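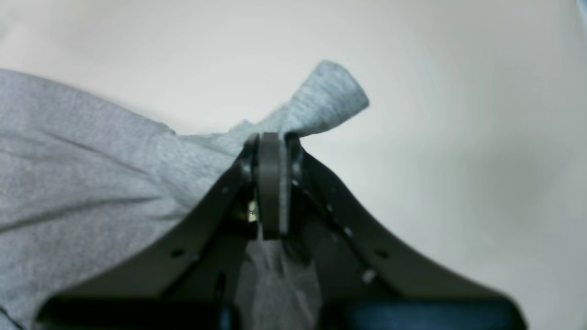

Jafri
Home and laundry columnist, Wurnton Weekly
5/9/18

Stop folding T-shirts. Or at least stop folding all of them.

Quick one this week, the wash is still going. I have been told for years that a grey jersey top wants folding in thirds, sleeves in, then stood up in the drawer like a file. Tried it. Two weeks. Lovely for one morning, then you pull out the one you want and teh rest flop over.

Soft knit doesn't hold a crease. Shirts do, tea towels do. A heather-grey top just bunches wherever you take hold of it. Pinch a bit, lift, and you've got a lump with sleeves. So why fight it?

My case, then. Fold what shows. Work shirts, anything for visitors, the good jumper. Everything soft goes in a deep drawer, loosely rolled or not even that. Shake it out by the shoulders before wearing. Done.

Yes, I know, the letters. Last time I wrote about ironing pillowcases a reader in Adden sent me 10 pages. And somebody will bring up the Nullar folding board, which I own, and which is under the bed. It makes a very neat square. Takes ages. I'd sooner have the tea.

Childrens' stuff, same rule, only more so. They will have the whole drawer on the floor by breakfast anyway.

Stains in October, if I get round to it. Machine's beeping.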